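Perguntas frequentes sobre o aluguer de salas

Como faço uma reserva?
As reservas fazem-se pelo formulário da página de contactos ou na receção da Plinness, das 9h às 18h. A sala só fica garantida depois de receber o nosso e-mail de confirmação.

Que salas existem?
Há duas. A sala Nouri leva 13 pessoas sentadas. A sala Fuvex é maior e pode ser dividida ao meio por uma cortina.

Quanto custa?
A sala Nouri custa 179 euros por dia e a Fuvex 400 euros. O IVA está incluído. Os associados têm desconto, que varia conforme a época.

Posso cancelar?
Sim, sem custos até uma semana antes. Depois desse prazo cobramos metade do valor. Em julho o prazo passa para duas semanas.

Posso levar comida?
Pode levar bebidas e refeições frias. Não é permitido cozinhar. Há uma copa com frigorífico no mesmo piso.

É possível deixar material de um dia para o outro?
Sim, desde que a sala esteja reservada em dias seguidos. Indique no formulário o que vai ficar.

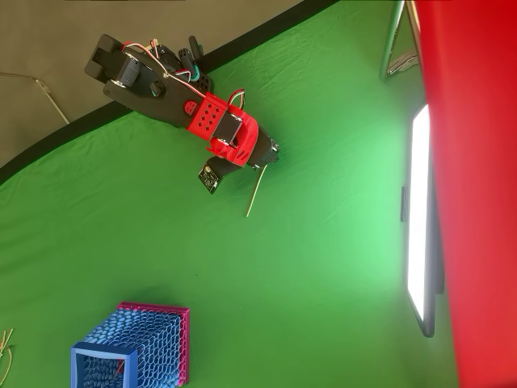 O material que não for levantado no fim da reserva é guardado no armazém durante um mês. Para o reaver, basta apresentar o número da reserva.

Há estacionamento?
Temos poucos lugares à porta, só para cargas e descargas. O parque público mais próximo fica na rua Drellthorpe.

Com quem falo para reservas de longa duração?
Com Shahab Abbasi, na extensão 771.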